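Polypropylene totes going brittle at the rim

strake_end
We run 229 open totes in a returns store, dark grey, sloping sides, no lids. Bought in two lots. The older lot is cracking at the rim, always within a hand's width of a corner. The newer lot shows nothing. Both are sold as copolymer PP, same nominal wall. Loads are light: brushes, bath things, cups, small packets. Nothing near the rated limit.

Has anyone traced this sort of failure to the material, or should I be looking at how they are stacked?

pellmell_40
Stacking. Tapered totes nest, and if they are nested with any weight on top they wedge. Each one then acts as a cone pushing the rim of the one below outwards. Hoop stress is highest where the wall turns, so you get corner cracks.

How high are the stacks, and do people twist them to get them apart?

strake_end
Up to 18 when empty. Yes, they get twisted.

Orathai Nakpan
I'd not accept stacking as the whole answer. Both lots are stacked the same way, presumably, and only one fails. Check the date wheel moulded into the base of each. Then ask where the older lot was kept. Unstabilised PP left near a south-facing window for a couple of summers will chalk and craze at the top edge first, as the rim gets most of the light when they are nested.

A simple check: drag a dark cloth along the rim. If it picks up a pale dust, the surface has degraded. Dark grey is usually coloured with carbon black, which helps a good deal, but some greys are mixed from white and other pigments and carry very little of it.
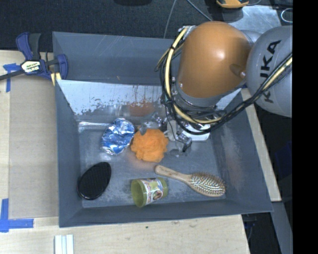 The other thing to rule out is cleaning. PP copes with most detergents, but hot chlorine washes strip the antioxidant from the surface over time. We had a batch from Trirus that went through 262 wash cycles before the rims started to go, and the same moulding kept on cold rinse is still in service.

pellmell_40
UV does not explain why the cracks sit at the corners. Light falls on the long sides as well.

Orathai Nakpan
It does if the corners carry the highest strain. Degradation lowers the strain at break everywhere, and the part fails where the strain is greatest. The two causes add together.

kelpline
Agree with Orathai on the mechanism, though I'd put the wash ahead of the window. We logged 1,563 totes at the Kurnska site and split them by wash temperature. Nearly all the rim failures were in the hot group. Storage was indoors for both.

strake_end
Date wheels say October for both lots, four years apart. Cloth test: faint grey dust on the old ones, nothing on the new. Old lot was kept under roof lights before we moved. No chlorine used, warm water only.

pellmell_40
Fair enough, that points to light. I still say cut the stacks to eight and stop the twisting. Moulded stacking stops would be better – ours from Rattanakul have four lugs inside the rim and never wedge.

kelpline
Lugs cost you nesting depth. Ours went from 30 mm pitch to 55 mm, so nearly twice the space for empties. Worth measuring before you order.

strake_end
Noted. Plan is to pull anything with a crack longer than 10 mm, cap stacks at eight, and ask the supplier for the stabiliser grade in writing. Will post if the new lot starts to go.

Comments (3)

tarn_and_co: Do not weld the rims. Tried it with a hot air gun and PP rod, and the repair held but it cracked again just beside the weld.

Dunnage: Scuffing on the floor of the tote is a separate matter. It looks bad but I have never had one fail there. Check the underside of the rim, where cracks start before they show on top.

m_hallow: Trulura sell a clip-on rim band. It stiffens the long sides and does nothing for the corners.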